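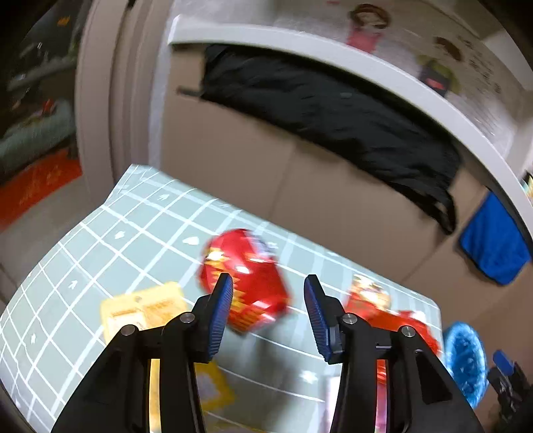 How does a robot learn to pick things up?

A person shows it how, over and over, and a computer studies all those tries until it can work out the moves for itself.

That's the short answer. The long one is more fun, and I get to talk about a kit I've been playing with all month, so stick with me!

The kit is called Hitent, and it's made by a company named Moncrieff. Inside the box there are 132 pieces, and when you put them together you get a gripper you hold in your hand. A gripper is what a lot of robots have where you and I have fingers. The Hitent one has two fingers that open and close when you squeeze the handle. There's no motor in it at all. Your hand is the motor, which I think is pretty neat.

**So where's the robot?**

Good thinking, there isn't one in the box. The Hitent kit is for the *teaching* part. You hold the gripper, you pick up a sock or a snack or a toy car, and a small camera clipped on top records what happens. Later on those recordings go to a robot that has the same kind of fingers. Your moves become its lessons.

Why not just tell the robot what to do? Try this. Think about how you'd explain picking up a bag of chips, using only words. Move your hand forward. How far? Close your fingers. How hard? What if the bag slides? I tried this with a bag of pretzels and gave up before I'd even gotten to the lifting part. Showing is so much easier than telling.

**Look at those fingers**

Go back up to the photo for a second. Find the dark blue pads at the ends of the two black fingers, and see how they have ridges? Ridges can help a pad get a grip, a bit like the bottoms of your sneakers. Now find the round silver pins. Those are at the joints. Your own fingers have joints too (bend one and watch), and without them you'd have a terrible time with your spoon.

And then there are the packages on the table. The red ones are shiny! Shiny things can be tricky for a computer looking through a camera, because bright white spots of light show up on them, and the spots move around when the camera moves. To you it's still the same red package. A computer has to learn that.

**How many tries does it take?**

A lot. More than you'd guess. The Zitthorpe library runs a robot club, and the kids there spent one August recording with their Hitent kits. They ended up with 2120 tries saved. My own score is 284, and my thumb was sore, so I'm very impressed with them.

The tries shouldn't all be the same, either. If you only ever pick up a red cup from the middle of the table, the robot might get good at red cups in the middle of the table and nothing else. Move the cup! Turn it around. Put a spoon next to it. Use a tablecloth with a pattern one day and a plain table the next. A messy table makes a good teacher, and you may tell your parents I said that.

**What about mistakes?**

I dropped a box of crayons on my second try and they went everywhere. With Hitent you can press a gray button to mark a try as "oops," so the computer knows it isn't a good one to copy. The people who train robots sometimes keep the oops tries as well, to show what going wrong looks like.

**Is the kit any good?**

I like it a lot. The squeezing feels smooth, and the pieces have little numbers on them that match the booklet. It took me one long, rainy afternoon to build.

A few things bugged me. The camera clip is stiff, and younger kids will want a grown-up's hands for it. The booklet shows step nine from a funny angle, and I put one finger on backward (it opened when I squeezed!). The battery for the camera isn't in the box, so you'll need to get one before you start.

The box says it's for ages eight and up, and I think that's fair. If your school already has the Forkov kit, you can keep using its carrying case. The Hitent gripper fits in there if you take the pads off first.

**Something to try at home, no kit needed**

Get two wooden spoons, one for each hand. Those are your gripper fingers. Now put these on a table:

- a rolled-up pair of socks
- an empty yogurt cup
- a bag with something soft in it
- a pencil

Pick up each one and set it down in a bowl. Which one slipped? Did you squeeze harder for the pencil than for the cup? Then close one eye and do it all again, which is closer to how it works with a single camera. I could not get the pencil. If you can, you're already a better robot teacher than I am.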